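Unpacking Day at the New Place

Gallery posted Oct 12, 2020

Well, we're in! If you followed along in April you'll remember I was swearing up and down that I would never move again, and yet I have spent the better part of a week with tape stuck to my elbows. The new place is on Ranasinghe, upstairs from the copy shop, and it has the one thing I wanted more than anything else, which was a floor I could mop. No more mystery rug! (If you ever visited the old place, you know the rug. I'm not going to describe it.)

Yupin Ratanaporn drew up the plan for what goes where, and she did it on the back of a takeout menu, so please don't ask me for a copy. Tadeo Carrasco did most of the carrying and had opinions about all of it. I mostly opened things and then forgot where I'd put the scissors. We had 94 boxes on the list to start with and I'm happy to say the list is getting shorter, although the kitchen ones seem to be breeding.

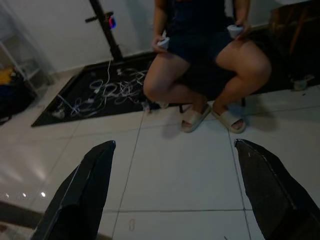

Sandals, shorts and a low seat. Cables on the mat, all still in loops. 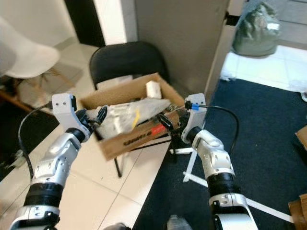 Folding chair doing duty as a box stand. Plenty of plastic bag left in that one. 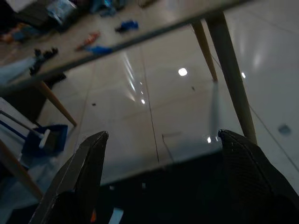

The table with the pale wood legs, and those big shiny tiles.

Cables are my least favorite part of any move, and I've finally got a system going. Last time I threw every cord we owned into one bin and regretted it for months (I bought a second printer cord because I couldn't face digging for the first one, and then of course I found it). So now everything gets spread out flat before it gets put anywhere, and the white tangle on the black mat in the first picture is a pretty fair look at how that begins. You pull one loose, wrap it, tie it, write on a bit of tape what it belongs to, and go get the next. It's slow! But I did a whole evening of it with the radio on and I kind of enjoyed myself. For ties I've been using the Oltum ones, a pack of 70, and I've only lost a handful so far.

The other big job was getting boxes up off the floor. My back has had it with bending, and Yupin kept telling me to use a chair, any chair, and she was right. Put the box on the seat, open it all the way, take the packing out first and stuff it in a trash bag before you touch anything else. If you leave the packing for later you end up wading in it. I know this from experience.

Still to do: curtains, the Stulus shelves (3 boards and a bag of screws, and no instructions that I can find), and a decision about where the table is going to live for good. Tadeo wants it by the window. I want it near the outlet. We have moved it 4 times between us and I expect we'll move it again before the weekend.

If anyone local wants moving boxes, I've got a stack of flattened ones by the stairs and you're welcome to them. Just knock first, the buzzer doesn't work yet. More pictures once the shelves are up!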